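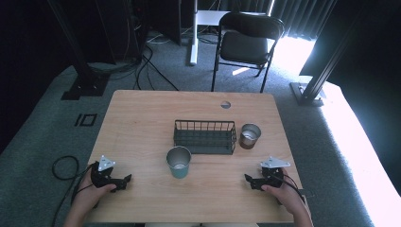 Home Contents Chapters Glossary Index

Last updated: December

Chapter 2
Slow Ground: Landslides That Take Their Time

December, by Catinca Tănase

When most people hear the word "landslide," they think of something sudden. A hillside lets go in heavy rain, there is a roar, and the road at the bottom is gone. Slides like that do happen, and we will spend a good part of Chapter 3 with them, but I would like to start with a quieter kind, partly because it is easier to study and partly because it was the kind I grew up with.

My grandparents lived in Horkelmont, a village on the side of a long clay slope above the Raju River. The front door of their house had been planed down so many times that you could see daylight over the top of it in winter and still had to shove it with your shoulder in spring. Fences leaned. The path to the church had a step in it that my grandfather swore was not there when he was married (my grandmother said it was, and that he had tripped on it). People in the village blamed bad carpenters, frost, and heavy trucks, all of which may have played some small part. The larger part was that the whole hillside was moving, house and church and fences together, at a pace of 28 millimeters a year.

A slope that moves this way is said to be creeping, or, when the movement happens along a clear surface underground, it is called a slow-moving landslide. The two are easy to mix up, and in the field they often blend into each other, so please don't worry if the difference seems a little slippery at first. In creep, the upper layer of soil sags downhill grain by grain, fastest near the top and hardly at all farther down. In a slow-moving landslide, a thick block of ground travels more or less as one piece over a weak layer beneath it. You can get a feel for this at home with a deck of cards. Put the deck on a table and push the top of it gently sideways, so that every card slips a little over the one below, and you have creep. Now square it up again, lift off the upper half, set it back down, and slide that half along by itself.

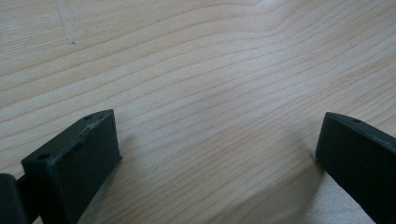 At Horkelmont the weak layer is a band of gray clay known locally as the Huvidach, which lies 20 meters down under most of the village. Clay of this sort holds its shape well enough when it is fairly dry. When water works its way in, though, the pressure of that water pushes the grains apart and takes some of the weight off them, and they can no longer grip one another as firmly as before. Geologists call this pore pressure, and you will meet it again and again in this book - so often that you may get tired of it, for which I apologize in advance.

Pore pressure also helps explain why the old people in the village always said the doors stuck worst in spring. Snow melts on the upper slope, the water sinks, and some weeks later it reaches the clay. The slide speeds up a little, then settles again as the ground drains through the summer. The delay matters. A household that looks only at today's weather will see no connection at all, and it took a set of measuring pipes, sunk into the hill near the old Tullex sawmill and read every Friday morning, to show how closely the movement followed the water.

None of this means that slow slides are harmless. They crack water mains, and a cracked main then feeds more water into the slope. They bend rails and pull apart foundations. Now and then one of them stops being slow, and learning to spot the warning signs of that change is a large part of what people in this line of work do. Even so, many communities live on moving ground for generations. At its present rate the Horkelmont slope would need 1000 years to carry the church 28 meters downhill, and the congregation has so far been content to keep patching the wall.

In the sections that follow we will look first at what slopes are made of and how steep they can stand. After that we will turn to water, and then to the tools used to measure movement, starting with the plain wooden stake and the tape measure, which are still worth knowing how to use. Before you read on, take a walk along a hilly street near your home if there is one, and look at the tree trunks, the curbs, and the garden walls. Write down anything that leans or has been patched, and keep the page handy. We will come back to it at the end of Section 2.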